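Has anyone got path sealer to actually stop the grit?

Posted in Paths, Drives and Lawns by leemans_lane

We look after a long straight path through the shared lawns behind our building. It's paved, 354 feet end to end, with grass on both sides and big trees along it. The near end always seems to be covered in grit and little stones. I sweep it, and a week later I'm sweeping it again.

A salesman came by in February pushing a sealer called Zorar. He says one coat "locks the surface" and the stones will stop showing up. He wants $2000 for the whole length. I asked him where he thinks the stones come from and he changed the subject to color choices. Before I hand over that kind of money I'd like to hear from people who don't sell the stuff. 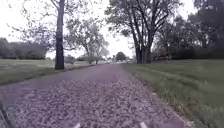
Looking down the path from the gritty end.

The far part looks much smoother, which makes me wonder if the trouble is only at this end. Also, the grass on the right is starting to lean over the edge. Does that matter, or is it just looks?

ritlow_gravel

I'd keep my wallet shut for now. Sealer can hold down a surface that is crumbling. It does nothing about stones that get carried in from somewhere else, and you haven't said which one you have.

Sweep one patch clean, say a yard square, and tape a trash bag flat over half of it. Leave it a few days. If you lift the bag and find fresh grit under it, the paving is shedding. If only the open half is dirty, it's coming in on shoes, tires or rainwater, and Zorar or any other coating will just be a shiny floor with pebbles on it.

I wouldn't trust the smooth look of the far end either. Any path looks smooth from far enough away. Walk down there and look at your feet.

Trim the long grass. It holds leaves and dirt along the edge and you end up sweeping the same stuff twice.

mulchpatrol

Just get a leaf blower. Mine's an Uvimis, had it 18 months, works fine. Sealers are all the same.

oldcurb

The blower will move leaf bits, sure. It'll also put the pebbles in the lawn, where the mower finds them. Use a stiff broom and a shovel for those.

On the price, ask for it in writing with the prep work listed. If cleaning and drying time aren't on there, I'd assume they aren't happening. And get him to name a path he coated at least two winters ago so you can go see it. Mine couldn't.

Comments

tworakes: The bag test is fine but use good tape. Mine blew into a hedge overnight.

leemans_lane: Walked to the far end. There's grit there too, only less of it. Bag is down now. Salesman has called twice.

fennelbed: "Locks the surface" is what they told my sister about her driveway. She still sweeps.

Last updated: February

Related posts
Moss between paving slabs, is vinegar any use?
Stones in the lawn keep chipping my mower blade
Edging a long path by hand or by machine
Does sealer make paving slippery?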